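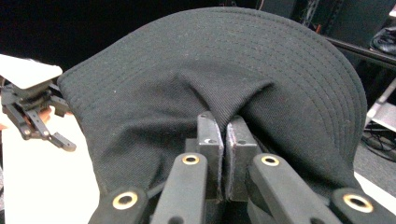

**Cap drive clears the lost property shelf at Curkton**

I popped into the Curkton hall one morning in November to see how the big hat sort was going, and came home with lint all over my jumper. The plain black baseball caps are the worst for it – every pale speck shows up on that twill, and it loves to settle in the rows of stitching round the brim.

Maëlys Mallet has been running the sort with Pascal Langlois, and they've got through 403 hats so far. Beanies go in one tub, sun hats in another, and the caps get a going-over with a clothes brush before they're stacked one inside the next. Pascal reckons you should always brush along the curve of the brim. I'd been scrubbing straight across mine for years!

Another 62 were still waiting when I left, mostly kids' sizes (and one very sad bucket hat). Anything with a name inside is being held at the front desk until the end of the month, so if you or your little ones are missing a favourite, go and have a look. The rest will go on the dollar table, with the money going towards new hooks for the hallway.

Doors open at 9 am. Bring a bag, and a lint roller if you've got a spare.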